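Putasstead Garden Club – minutes of the spring meeting, 2021-03-19

I'm doing the minutes again, so blame me for the spelling. We had 13 people on the call plus Ákos Fekete, who joined from his car and kept dropping out on the hill.

Money first. We have $1325 in the account, and that's after paying the water bill. I asked if we could put $200 of it toward new hoses and everybody said yes before I'd finished the sentence! Ákos will order them from Nurmi this week.

The Pludorley plots took up most of the evening. The bottom end floods every time it rains and people are sick of it. Two ideas came up – dig a drain along the fence, or give up on vegetables down there and plant willows. I like the willows (I would, my plot's at the top). We voted to get a price for the drain and talk again next month.

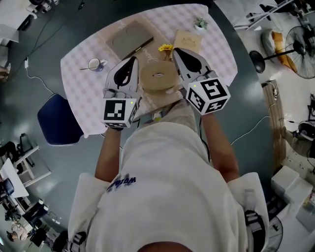 At the table with the checkered cloth.

Seed swap next. Last year we had over 16 kinds of tomato and hardly any beans, so please, please save some beans. Labels need the name and the year on them. I still have an envelope that just says "good ones."

Drondar has offered us a load of compost if we can pick it up ourselves. Ákos has the trailer and I've got the shovels. Anyone with a free morning, send me a message.

The open day stays in July. We still need somebody to run the plant stall, and I'm not doing it two years in a row.

We wrapped up a bit after nine.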